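3.2 Cell set-up and upkeep

All trials were run on the two-arm cell at the Hellano site, which was assembled from the Trakside bench kit and then changed in several respects. The kit is supplied with a free-standing backdrop and no bracing. During the first weeks of use the rear of the structure moved slightly whenever both arms slowed down together, and this showed up as a drift in the fixed-camera calibration. We therefore added a vertical pole at the centre of the back rail and two crossed cables, each with its own turnbuckle. The cables are tightened by hand, in alternation, until the pole stands plumb and neither cable can be pressed in by more than 4 mm at mid-length. The check is repeated every 200 episodes, and whenever an arm has been taken off its mount.

The backdrop was replaced with black fabric. It creases, and we made no attempt to keep it flat, as the creases had no measurable effect on the segmentation stage. The tabletop is also dark and matt. Objects for the tidying task are set out along the rear half of the table, which leaves the front clear for the arms to pass each other.

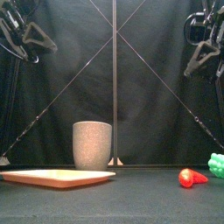 Figure 3. The cell from the fixed camera, with both grippers open above the table. The crossed cables and their turnbuckles are visible in front of the backdrop.

The grippers use parallel jaws with printed fingers of triangular, open-frame form. Cabling at the wrist is left in a short loop. An earlier routing held the cable close to the wrist housing and led to two intermittent faults, both traced to the connector, and the loop was adopted afterwards on both arms. Its length is set with the wrist at the limit of its travel, then fixed with a single tie.

Each wrist also carries a small camera that looks along the fingers. Its alignment is checked with the jaws closed: the fingertips should meet close to the centre line of the image, and the gap between them should be narrow and even along its length. A gap that widens towards one end normally means that a finger has been seated badly on its block. The screws are then slackened, the jaws closed under low force, and the screws tightened again in that position.

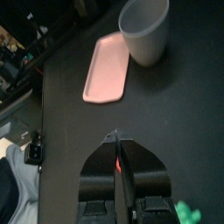 The alignment check takes around 6 minutes per arm and needs no target board, so it can be done with the task objects still in place. Calibration of the wrist cameras against the arm base does need a board, and was carried out with the Clastero toolbox at its default settings. We accepted a result only if the mean reprojection error was below that of the previous calibration or equal to it. Otherwise the camera bracket was inspected for play and the procedure was run again.

Wear was concentrated in the fingers. The contact faces became polished with use, and grasps on smooth toy items grew less reliable well before any damage to the printed frame could be found. Fingers were replaced in pairs – never singly – as a worn finger set against a new one shifts the point of closure and upsets the camera alignment. Over the full study 9 pairs were used across the two arms.
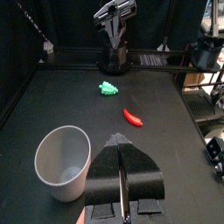 Figure 4. Wrist-camera view with the fingers closed. The second arm stands at the far edge of the table, beyond the toy food items.

Faults in the arms themselves were few. We followed the fault log format of Beaudoin, in which each stoppage is entered under the joint concerned together with the time taken to return the cell to service. Most entries refer to the wrist. Stoppages cleared by a restart alone were logged but left out of the downtime totals in Section 5 – they were short, and their cause could not be established from the controller records.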